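4. Storage dispatch under curtailment at the Wular site

The dispatch model was run against metered output from the Wular wind cluster, which shares one export line with the Bolstead solar park.
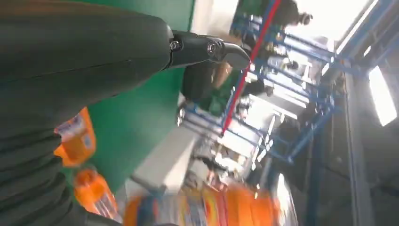
Figure 3. Arm with black gripper, view tilted.

4.1 Input data

Hourly output, line loading and day-ahead prices were taken from the site records. The full set holds 719 hours. Of these, 102 were flagged as curtailed, meaning that the export line was at its limit and at least one of the two plants had been told to reduce output. Hours with missing line readings were filled from the Rarnilley substation log. No other correction was applied.

4.2 Model setup

The battery was placed on the plant side of the export line, with a storage capacity of 400 MWh. It may charge from either plant but not from the grid. Charging is allowed in any hour, and discharge is limited by the spare room on the line. Prices are known one day ahead and output is known only for the current hour. Wear was treated as a fixed cost per unit of energy discharged.

Two dispatch rules were compared. The first charges only in curtailed hours and sells at the next hour with spare line capacity. The second follows the Pattinasarany rule, which holds stored energy until the price passes a threshold set from the previous day's range.

4.3 Results

Both rules captured energy that would otherwise have been lost, but they differed in when it was sold. The first rule emptied the battery soon after each curtailed period, when output from both plants was still high and prices were low. The second shifted sales toward the evening. Its weakness appeared in long windy spells, when the threshold was not reached and the battery was still full at the start of the next curtailed period. Lowering the threshold reduced these losses but also reduced the average sale price. The trade-off depends on how closely curtailed periods follow one another, and the August hours show the widest spread between the rules.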